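4.2 Engineering recognition resolutions in the Tudville council record

We began with a simple question: when a city council sets aside a week to honor its engineers, does anything follow from it? The Tudville record turned out to be a wonderful place to look. The clerk's office keeps every ceremonial resolution with its full text, and we were able to read all 151 of them, going back to the council's first recognition of its water engineers.

What struck us right away was how personal these texts are! Early resolutions thank "the engineering profession" in a single line and move on. Later ones name people, tell where they went to school, and often mention a teacher or a summer program that got them started. One sponsor, Reece Hartley, read the life stories of eight local engineers into the minutes over a single week, and the public comments that followed ran for 50 pages (we read those too, with great pleasure).

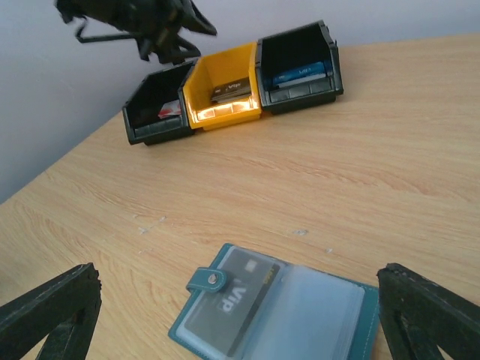 Figure 3. Tabletop and storage bins.

The named resolutions also seem to travel further. School boards in Brarko and Sugden borrowed wording from Tudville within two years, and in both cases they kept the passages about individual engineers while dropping the general praise. We coded a text as borrowed only when a full sentence matched, so the true amount of sharing is probably higher.

Sponsors told us much the same thing in interviews. Oisín Ó Dubhghaill, who drafted several of the later texts, described calling former classmates to check details and ending up with far more material than a resolution could hold. Much of it went into newsletters instead, and those newsletters are a rich source that deserves a study of its own.

We are more careful about effects on budgets. Funding for the Atico summer program rose in the September after its graduates were first honored, but the council had already been discussing the increase that spring. The minutes do not let us separate the two, and we treat the case as suggestive. Section 4.3 takes up the votes themselves, including the few resolutions that drew opposition.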